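Carkstead Local History Museum
Care of Family Collections: Household Tips

The Museum receives many inquiries from residents who keep old papers, uniforms and small metal objects at home. The following advice has been prepared by Solange Guimarães, Collections Officer, and is reviewed each February.

Papers and photographs
Store letters flat in acid-free folders. Remove rubber bands and paper clips before filing. Attics and garages are not suitable – an interior closet is preferred. Write on the back of a photograph in soft pencil only, near the edge.

Wool and other textiles
Vacuum wool garments on low suction through a piece of nylon screen. Pad all folds with plain white tissue and refold once a year along new lines. Do not use mothballs.

Brass and silver
Dust with a soft, dry cotton cloth. Commercial polish removes a little metal each time and should be used sparingly, if at all. Wear clean gloves when handling badges, buckles and medals.

Keeping a list
Give each item a number and record its size, condition and former owner. A simple spreadsheet is sufficient. Keep a second copy at another address.
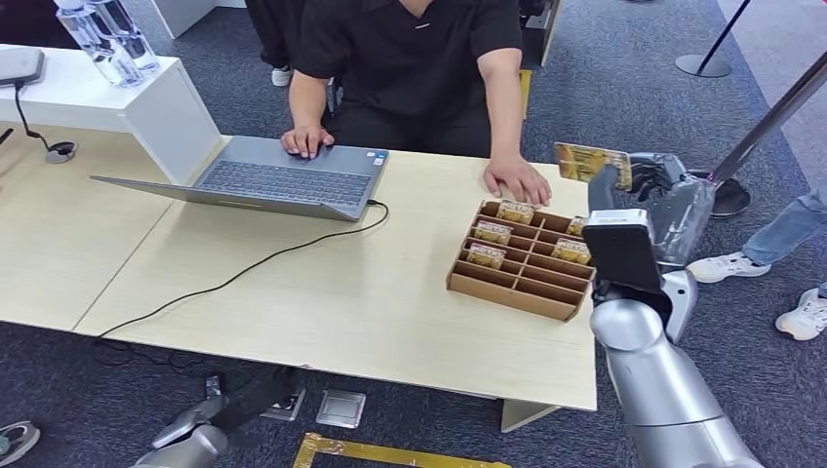 Working on a laptop at a long table.

Residents may bring up to 15 items to the Museum for advice. Appointments last 27 minutes and may be requested from Obinna Olatunji at the front desk.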